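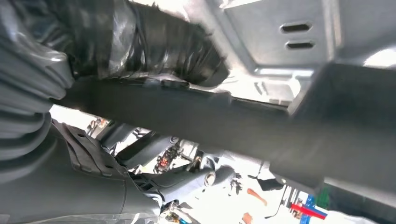
Trilwood Tenants' Group, minutes of the October catch-up
Held in the back room at Donnelly House, kick-off 7.15pm

I'm doing the minutes again (Lorraine Ormsby, flat 21) so forgive the spelling, I was writing on my knee and eating a flapjack at the same time.

Last minutes: read out, agreed, apart from Trelosel Road being down as Trelosel Street. Fixed now.

Packing up the back room. We talked about this for ages! Everything has to be wrapped and boxed before the painters come in. We've got 40 flat boxes from the Odbridge shop and plenty of tape. I said bin bags are fine for the soft stuff but please, please write on them what's inside – last year I opened five before I found the tea towels. Clear plastic for anything with a lid, so we can see what we're lifting.

Chairs: the wobbly ones go to the tip. There was a bit of a grumble about the green armchair and we voted to keep it, 5 to 2.

Keys: flat 101 has the spare for the side door and is happy to hang on to it.

Money: £40 left in the tin after the boxes. Agreed to spend it on dust sheets and milk.

AOB: the kettle is leaking again. I'll ring round for a second-hand one and bring it next time if I get lucky.

Finished at 8.40pm, lights off, me last out as usual.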